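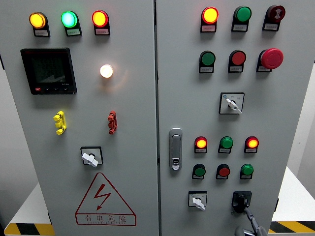 The Pleasure of a Proper Switch
By Shahnaz Howlader
14 Jul 2021

I fell for control cabinets in a pump house. It was February, bitterly cold, and I had gone to Fidside to write about the river. The engineer on duty had a kettle, so in I went, and there behind the kettle was a wall of grey steel covered in lamps. I drank two mugs of tea and forgot to ask a single question about the river.

I've been looking at them ever since. Most of us walk past electrical cabinets every day — in car parks, in the basements of flats, at the back of the swimming baths — and they get far less love than old telephones or railway signals. What a waste! A good cabinet door is one of the last places where you can still see what a machine is up to without logging in to anything.

Take the lamps. Amber, green and red-orange in a row along the top of a door is as cheerful a sight as I know, like boiled sweets in a shop window. On many three-phase supplies a yellow, a green and a red lamp stand for the three phases, one each, and an electrician coming round the corner can read them from several paces away. Colour habits differ from country to country, mind you, and that's why the little white label beneath each lens matters so much. The label tells you what the maker meant. The colour only gets your attention.

Then there are the things you touch. Push buttons are lovely, of course, but my heart belongs to the rotary selector, the kind with a square black plate and a pale lever-shaped knob you can really get hold of. You can tell its position by feel, even in gloves. The one at Fidside turned with a clunk that I could hear over the pumps, and I was allowed to try it (supply off, engineer at my elbow) more times than was polite.

At Csizmadia, a small panel-building workshop in Brustisside, they still lay out the doors with paper circles before anyone picks up a drill. The circles get shuffled about for an hour or more. Meters go near eye level if they can, lamps above the buttons they belong to, and the whole lot has to leave space for the wiring behind. Their order book had reached job 939 when I visited, and job 890 was back on the bench having a lamp moved by the width of a thumb. The customer had asked, and the foreman agreed it looked better.

I'm fond of the warning signs too. A red triangle with a lightning bolt in it needs no translating. Under it you may find 有电危险, "danger, electricity", or the same thing in any language you like, and the bolt has already said it. Admire from the outside, please, and leave the doors to the people with the keys.

If you'd like to start looking, try an open day at a waterworks or an old mill. The Tristell pumping station has a pair of cabinets just inside the main door, and they switch the lamps on for visitors at eleven.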